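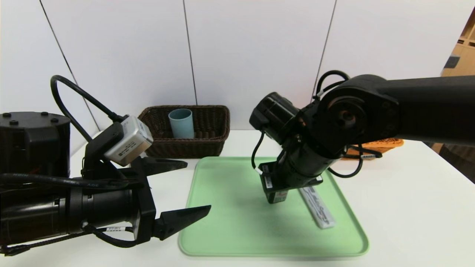
## Roald Boström on labelling a seed collection

Roald Boström has kept beans for 29 years. He started with a handful from a neighbour in Kekwood and now has more than 200 varieties, stored in jars in a back bedroom that he keeps cold all winter.

"People ask about the growing," he says. "The growing is easy. It's the names that go wrong."

He lost track of a whole shelf early on. The ink had faded and he had trusted his memory. One of those beans, a brown climber he thinks was Nellura, took him three summers to sort out. He grew it beside two others and compared the pods.

These days each jar gets two labels, one on the glass and one inside with the seed. He writes the name, the year and the row it came from. He uses pencil for the inside one. "Pencil doesn't fade in a jar. I've got slips from the first year I can still read."

His favourite is Darko, a short black bean that crops late. He eats it in December with onions and smoked sausage. It is number 171 in his notebook, and he has given it to seven other growers on the condition that they send some back if his fails.

Has it ever failed?

"Once. Slugs. I had a packet in the post inside a week."

He doesn't sell seed. Anyone who wants some can write to him after the harvest, and he asks for a stamped envelope and a note of what soil they have.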